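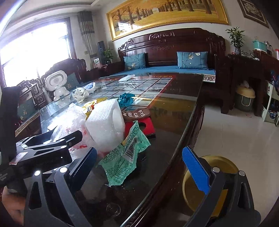 4. Your first clearing shift with the hand grippers

I wrote this section after my first month on the job, so blame me and not Ivetti if it rambles! We used to tidy tables by hand. Now we do it with the grippers, and the Otik software learns the job from our recordings.

1. Sign a pair of grippers out and write your start time on the sheet.

2. Stand at the end of the table and open both jaws wide before you press record.

3. Start with the wrappers nearest you. Crumpled ones are easiest if you close slowly on a folded bit — the serrated ends slip.

4. Move on to soft things like socks, then foam blocks and card.

5. Stop recording once the tabletop is done, and log the run.

Note: a full set is 300 runs. Krishnamoorthy Pinto checks them, and he'd much sooner have a slow run than a hurried one.

Caution: keep the jaws off the glass. Lift, don't drag. Leave vases and ornaments where they are.

Note: your wrists will ache at first (mine did all through January). Swap with your partner whenever you like, the breaks are paid. I do miss chatting while we wiped down, but the shifts are shorter now and I get home for tea. If your hours look wrong after the change, ring Karthikeyan Rai on extension 548.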